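From: Mayuree Onsri
To: estulari-dev
Subject: Re: [estulari-dev] grasp planner picks wrong pinch height on wrapped items
Date: 1/11/22

Lamduan Thongdee wrote:
> After merging the Mendeck branch, the planner puts the pinch point for
> film-wrapped items at the centroid of the segmented mask. On a sandwich
> that means closing on bread. Before the merge it went for the narrow end.
> Is this a config change I missed, or is the width profile gone?
>
> Also, the clear display stand is back to showing up as holes in the
> depth image. I get no collision geometry for the lower tiers. Is anyone
> else seeing this on the Yoshida bench layout?

Two separate problems, so I'll take them in order of how much they annoy me.

1. Transparent stand

Yes, I see it too. The wrist view has plenty of colour information on the things sitting on the tiers and next to nothing on the tiers themselves, apart from reflections along the edges.

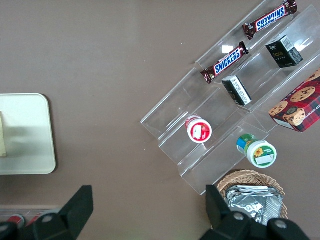 Photo: M. Onsri, wrist camera

The Snickers bars and the small black boxes segment without trouble. The planner then treats each as floating, drops a support plane under it at table height, and is happy to sweep a finger through the acrylic. The old code had a hand-entered mesh for the stand, loaded from static_scene.yaml. The merge changed the loader so that any static object with no depth support after 60 frames is pruned as stale. A clear object will never have depth support, so it always goes.

Workaround: set prune_unsupported: false for the stand and the bottle rack. I would prefer a per-object "transparent" flag that skips the check, and have a patch half written.

2. Pinch height

The width profile is still there. It is computed and then ignored. Adareck scoring now runs before the profile filter, and it caps candidates at 2,000 per object, sorted by distance to centroid. On anything long, the narrow end never makes the list. I swapped the order back locally and the top candidate is on the gathered film below the filling, with the fingers either side of the twist. 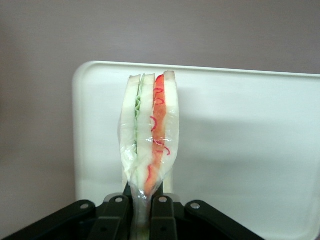

The remaining trouble is orientation. With the pinch that low, most of the item is past the fingertips, and the attached-object model still assumes a box centred between them. Retreat paths get checked against the wrong volume. You can shift the box by hand with attach_offset_z, but it should come from the mask. I'd rather not ship the reorder until that is fixed, or we trade squashed bread for clipped tray rims.

On the test layout: please use the full one when you reproduce this. A few people have been running with only the tray and one basket, and neither bug shows up there. You want the stand, the bottle rack and both arms in the planning scene.

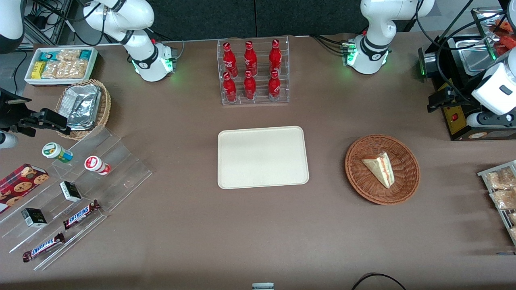
With everything loaded I count 1,272 collision pairs before the allowed-collision matrix is applied. If your number is well under that, your stand has been pruned and you are looking at problem 1, whatever the symptom. The count is printed at startup if you pass --verbose.

Lamduan, could you send me your scene file and the log from one failed plan? Off list is fine. I would like to confirm the cap is what's biting you before I touch the defaults, as they have been the same since July and 2 other branches depend on them.

Mayuree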